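Fureo pad slip fault

The Fureo pad slip fault is a recurring failure of two-finger hand-held grippers in which a thin, rigid object leaves the grip as the fingers close. It was first logged in December by Inetex, which runs the Cludar series of household handling trials, and a description was added to the Cludar fault list in April 2023. The name comes from Fureo, the trial set in which it was noticed. It is classed as a handling fault, with a secondary safety note on ejected parts.

Occurrence

The fault affects narrow rings, wire hoops and bangles that lie flat on a soft surface. In the Fureo set, 391 attempts were reviewed and 336 were accepted as clean. The remainder included dropped objects, partial grips and cases in which the cloth was picked up together with the object.

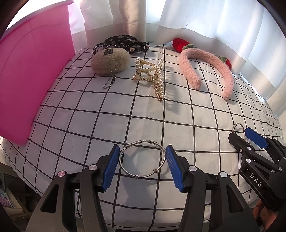
Gripper fingers open on either side of a bangle on a grid-printed sheet.

Mechanism

Ridged pads hold best when both faces meet the object at the same height. On a mattress the fingertips sink by unequal amounts, so one pad may press on the upper edge of the ring while the other passes beneath it. The ring then tilts. If closing continues, the stored force is released sideways and the object may be thrown clear. The effect is strongest when the finger plane stands at 90 degrees to a fold in the cloth.

A second form, known as the Lill variant, occurs when the pads close on the overlap of an open bangle. The ends slide over each other, the diameter falls, and the position sensor reports a firm grip before one has been reached.

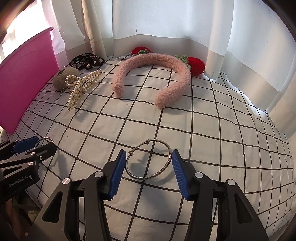 Surface condition is treated as a contributing cause in both forms. A crease of 2 mm is enough to lift one side of a thin ring away from its pad. Printed bedding makes the fault easier to review, as the black lines of a grid sheet show small wrinkles and folds that plain white cloth tends to hide. The print has no effect on the grip itself.

Mitigation

Inetex recommends smoothing the cloth before each attempt, reducing closing speed over the last part of travel and keeping the pads clear of any overlap. Eye protection is advised for metal objects. Worn pads should be replaced in pairs.

See also: Cludar fault list; Lill variant; pad wear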